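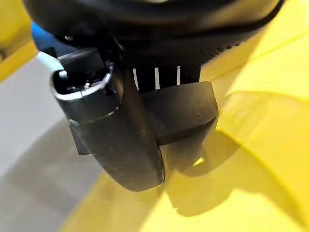
Dark gripper housing and fingers, close up

About Breranon Textile Testing

Breranon is an independent textile testing laboratory in Cotbridge. We measure how fabrics, yarns and finished garments behave in wear, washing and light, and we report the results in writing. Our clients are mills, uniform suppliers, upholsterers, school outfitters and a smaller number of museums and theatre companies.

The laboratory was set up 17 years ago in a former dye house on the Michailidis estate. The original work was colour fastness only. Abrasion and pilling were added when two local upholstery firms asked for them, and dimensional stability followed. We now occupy both floors of the building, with wet testing downstairs and physical testing above it.

What we test

Colour fastness to washing, rubbing, perspiration, water and artificial light. Specimens are assessed against grey scales in a viewing cabinet with the room lights off. Two assessors grade each specimen separately. Where they differ by more than half a grade, a third assessor is used and all three results are kept on file.

Abrasion and pilling. Upholstery and workwear are tested to an agreed end point, normally thread breakdown or a set change in appearance. Knitwear is graded for pilling at intervals. Clients who want specimens returned should say so on the submission form, as they are otherwise discarded after six months.

Dimensional stability. Fabrics are marked, laundered, dried and remeasured. Five cycles is our usual programme, although hospital and catering linens are often taken much further. Drying method has a large effect on the result and is always stated in the report.

Tensile, tear and seam strength. Warp and weft are reported separately. Seam slippage is measured on the client's own seams where garments are supplied, or on seams made here to a standard pattern where only cloth is available.

We do not carry out flammability testing or chemical analysis. Enquiries for either are referred elsewhere, and we take no commission on referrals.

The conditioned room

Most fibres take up moisture from the air, and strength and dimensions change with it. Physical tests are therefore carried out in a conditioned room with its own air handling plant. Specimens are left on open racks overnight before testing. Temperature and humidity are logged continuously – a copy of the log for the test period is available with any report on request.

The Ukov collection

The laboratory also looks after the Ukov collection, a reference set of about 700 woven samples from a mill that closed before we moved to Cotbridge. Each is mounted on card with the mill's own notes on yarn count, sett and finish. The samples are kept in the dark and are not used for destructive testing. They can be consulted by appointment on Friday afternoons. Photography without flash is permitted.

Submitting samples

Send at least one metre of full-width fabric, or three finished garments from the same batch. Cut pieces should be taken well clear of the selvedge, with the warp direction marked in pen on a label. Please do not fold coated fabrics – roll them on a tube.

Standard turnaround is 10 working days from the date a complete sample and a signed form are both in our hands. Light fastness takes longer and is quoted individually. The laboratory closes for two weeks in October for plant maintenance and calibration, and samples received during that period are logged but not started.

Reports are issued as a signed electronic document. Results relate only to the specimens tested. Reports may be reproduced in full, and extracts need our written agreement.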